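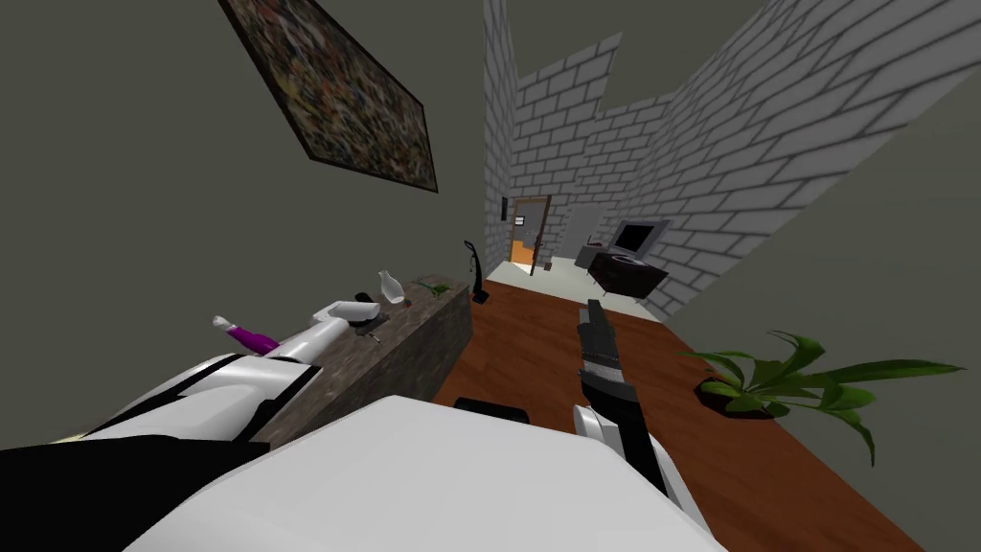 Figure 11.1 Interior with counter and wooden floor (computer rendering).

Chapter 11
Springs, Plates and Other Ways to Fake a Room

Learning goals

After working through this chapter, you should be able to explain how a spring tank delays and smears a guitar signal, tell pre-delay from decay by ear, set a mix control without drowning the singer, and kick an amplifier in a technically informed manner.

A guitar pickup hears strings. It has no opinion about the building. Plug straight into a mixing desk, play a chord, and you get a sound so dry and close that it seems to come from inside your own molars. Players have disliked this for as long as there have been cables, and the industry has been happy to sell them a cure.

The oldest portable cure is a metal box with springs in it. At one end, a small coil turns the signal into motion and twists the spring. The motion travels down the wire, reaches the far end, and is picked up by a second coil. Some of it bounces back and makes the trip again, a little weaker and a little duller each time. Your ear adds up all these late arrivals and reports a large space, possibly tiled, possibly in a submarine.

Real springs are poor rooms. High and low frequencies travel along the coil at different speeds, so a sharp pick attack goes in as a click and comes out as a drip. Surf guitarists built a whole style on that drip. Everyone else turned the knob down to 2 and left it there.
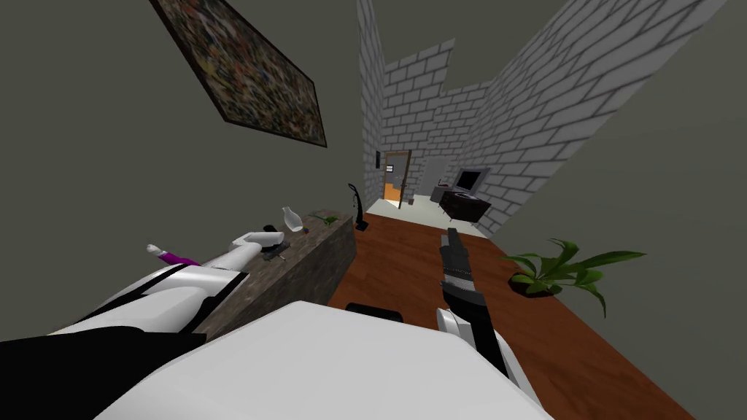
Linddale, May

The Surley tank on the bench this morning came out of a Liltton combo with a complaint written on masking tape: "sounds like a drain." Léonie Coste, who repairs amplifiers here and has taught the lab portion of this course from its first year, wanted to know what was wrong with that. She put it back in the amp, played one low E, and listened to it gurgle through a verse and most of a chorus.

Two faults turned up. One of the springs had lost its hook, leaving its partner to do all the work, and the output plug was crackling. She fixed the plug first. The noise floor dropped, and the drain became a much cleaner drain. With a replacement spring fitted, the tail thickened and the metallic ring near 500 Hz stopped poking out of every chord.

Her next patient, a Falcão pedal, contained no springs at all. It made its reverb in software and offered a pre-delay knob that went to 100 milliseconds. Pre-delay is the gap between the note and the first sound of the pretend room. Set it short and you are standing beside the wall. Set it long and the wall has moved across the parking lot, which is useful for slow ballads and for guitarists who would like a head start on their own mistakes.

11.1 What the Tank Does to a Single Note

Begin with the simplest possible signal, one short pluck, muted at once with the palm. Turn the reverb fully up and the dry signal fully down, if your amp allows it. Warn anyone in the next room. Play the note, count the repeats you can hear separately, and write down when they blur together.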